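Traron – Recrutamento de operadores de demonstração (m/f/d)
Ref. TR-26 | Local: Hastham | Publicado em 2/19/19

A Traron procura 4 operadores para o projeto Magbanua, cujo objetivo é medir até que ponto uma máquina executa tarefas domésticas e de retalho com têxteis: dobrar, pendurar, empilhar e repor. O início está previsto para março. O contrato é a termo certo, com a duração de 26 semanas.

Enquadramento técnico

A manipulação de objetos rígidos em posição conhecida está resolvida na indústria há muito tempo. A manipulação de tecido continua por resolver fora de condições muito controladas. Um pano não tem forma estável, oculta as próprias arestas e altera a geometria a cada contacto. Numa loja ou numa lavandaria, a tarefa que um funcionário faz sem olhar exige da máquina a deteção da bainha, a escolha do ponto de preensão e a correção da trajetória durante o movimento.

Na fase anterior, a política treinada concluiu sem intervenção menos de metade das 173 tentativas de avaliação. As falhas mais frequentes foram a preensão de camadas a mais e a perda de um canto no momento de esticar. O projeto não parte do princípio de que o problema fique resolvido nesta fase. O que se pede aos operadores são demonstrações consistentes, incluindo as de recuperação após erro.

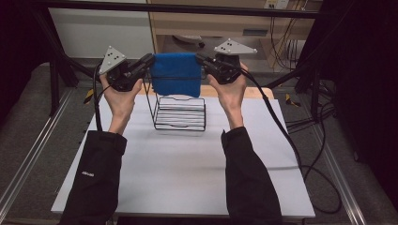
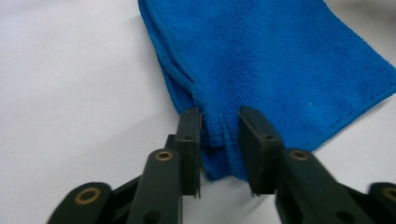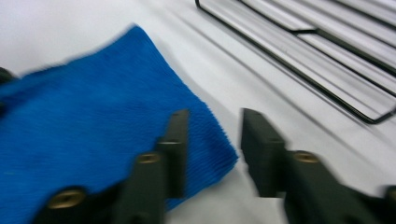 Tarefa com pano azul, executada com pinças manuais.

Funções

- Executar demonstrações bimanuais com pinças manuais, segundo o protocolo de cada tarefa (panos, toalhas, peças de vestuário simples, loiça leve).
- Repor a posição inicial dos objetos entre tentativas, com a variação indicada na folha de sessão.
- Classificar cada tentativa como válida, parcial ou nula e registar o motivo.
- Verificar a calibração no início de cada turno e após qualquer queda de equipamento.
- Comunicar ao responsável de turno folgas nas articulações das pinças, desgaste das pontas ou falhas de sincronização.

A função não inclui programação nem treino de modelos. Os operadores recebem, contudo, os resultados das avaliações e participam na revisão mensal dos protocolos.

Requisitos

- Ensino secundário completo.
- Destreza equivalente nas duas mãos e capacidade de manter um ritmo regular em tarefas repetitivas.
- Ausência de lesões ativas no punho, cotovelo ou ombro.
- Português fluente; leitura de instruções técnicas em inglês.
- Disponibilidade para turnos da manhã ou da tarde, sem rotação.

Valoriza-se experiência em lavandaria, costura, reposição em loja, montagem eletrónica ou controlo de qualidade. Não é exigida experiência em robótica.

Condições

- Turnos com blocos de gravação separados por pausas obrigatórias, pagas.
- Formação inicial remunerada de 2 semanas, com avaliação prática no final.
- Subsídio de refeição e seguro de acidentes de trabalho.
- Possibilidade de passagem à equipa de avaliação, onde se supervisionam ensaios autónomos.

Dados pessoais

As gravações podem captar mãos e antebraços. Não é gravado som. O tratamento dos dados consta de um anexo ao contrato, entregue antes da prova prática. Os candidatos não selecionados podem pedir a eliminação das gravações feitas nessa prova.

Processo de seleção

1. Análise da candidatura.
2. Entrevista telefónica curta com Pacita Javier, coordenadora de operações.
3. Prova prática presencial em Hastham: dobrar e transferir panos com as pinças, após um período de adaptação. Avalia-se a regularidade entre tentativas; a velocidade não é pontuada.
4. Reunião com Vlasta Dimitriou, responsável técnica do projeto, e proposta.

A triagem administrativa está a cargo da Bellden. As candidaturas devem ser apresentadas no formulário do portal desta empresa, com currículo em PDF e indicação do turno preferido. A referência TR-26 deve constar do campo de assunto. Não são aceites candidaturas entregues em mão. As vagas mantêm-se abertas até ao preenchimento e todos os candidatos recebem resposta por escrito.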